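Notebook, Monday. Countertop sealer trial, second round

Carried over from last week: the blank tiles from the Multby batch finished conditioning overnight. Balance checked with the 50 g weight before starting, read true. Jianguo Tian did the first set of weighings and I did the second, so the initials in the margin change halfway down the sheet.

Purpose, for whoever picks this book up later. We want to know whether the water-based sealer (Rarnix) holds out oil as well as the solvent-based one we have used up to now (Rimkutė). Water is not the problem. Both pass on water. The trouble in kitchens is cooking oil left next to the stove, where the stone gets warm and the oil thins and goes in.

Stone is a honed white marble, all tiles cut from one slab. Tiles from different slabs are not comparable, we learned that in the first round and threw out most of the data. Cut edges are waxed so that uptake is through the top face only. Tiles with a visible vein running to the edge were set aside.

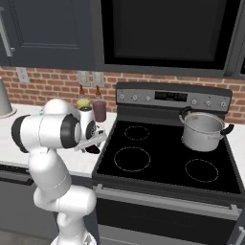

Sealer applied by lint-free pad, one pass lengthwise and one across, wiped off after ten minutes. The wipe matters more than the application. Rarnix left standing dries to a haze that does not buff out, and two tiles were lost that way in the first round. Those two are on the shelf marked SCRAP. Please leave them there, I want them for the haze comparison.

Cure: three days on the open rack, faces up, no stacking. The data sheet for Rarnix allows one day. I do not trust one day at the temperature we keep the back room in December. Rimkutė had three days as well to keep it even.

Oil test. Glass ring bedded on the face with putty, 5 mL sunflower oil in the ring, cover slip on top. Half of the tiles stay on the bench. The other half go on the warming plate, which holds the top face a little above hand-warm. The plate has a cold corner (rear left, known fault) and I kept that corner empty. After the hold time the ring comes off, the face is blotted with three papers in turn, and the tile is weighed. The putty line is cleaned with a dry plastic scraper only. No solvent near the ring mark, it carries oil inward and the weight comes out wrong.

Results so far, oil uptake per tile after the overnight hold, means only, raw sheet is taped to the facing page:

Unsealed, warm: 1,364 mg
Unsealed, bench: not finished
Rimkutė, warm: 205 mg
Rarnix, warm: 400 mg

So the water-based product takes up nearly twice as much as the solvent-based one on the warm plate. Both are a long way under the unsealed stone. The scatter within the Rarnix tiles is wide, and one tile accounts for a good part of it. That tile had a thin spot along one side which I could find by putting a water drop on it and watching it darken. I have not removed it from the mean. If the product is that easy to apply unevenly then that is part of the result. 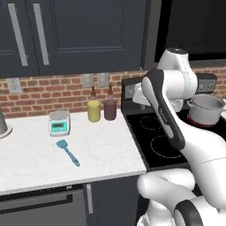 Stain depth. Jianguo split one tile from each set with the chisel and looked at the broken face under the lamp. On the Rimkutė tile the dark band is too thin to measure with the rule. On the Rarnix tile it is about 2 mm, deeper under the ring edge than in the middle. He thinks the putty is pulling oil sideways. I think the ring edge is where the cover slip leaks and the oil sits outside. Either could be tested with a dyed oil and a rubber gasket in place of putty. Gaskets ordered from Rakolton, no delivery date given.

Problems and notes

The blotting is the weak step. Two people blot with different pressure and it shows in the last digits. From the next set on, use the flat brass block on top of the paper and let it sit for one minute per paper.

Putty left a shadow on three of the bench tiles. It may be linseed in the putty itself. Run a blank: putty ring, no oil, same hold time.

The warming plate was switched off at the wall when I came in, and the plate was still warm to the touch, so it cannot have been long. Warm results above are marked W? on the sheet until the set is repeated. Tape is now over the switch.

Second coat: not tried. The Rarnix sheet recommends it for light stone. If two coats bring it down to the Rimkutė figure then the extra labor has to be set against the smell, which is the only real complaint we get about Rimkutė from people living in the house while the work is done.

To do

Finish the unsealed bench tiles, then weigh.
Repeat warm set, all three conditions, new tiles.
Rarnix two coats, warm only – four hours between coats.
Putty blank.
Re-wax the edges on the spare tiles, the wax has chipped at the corners.
Return the long straightedge to the saw bench.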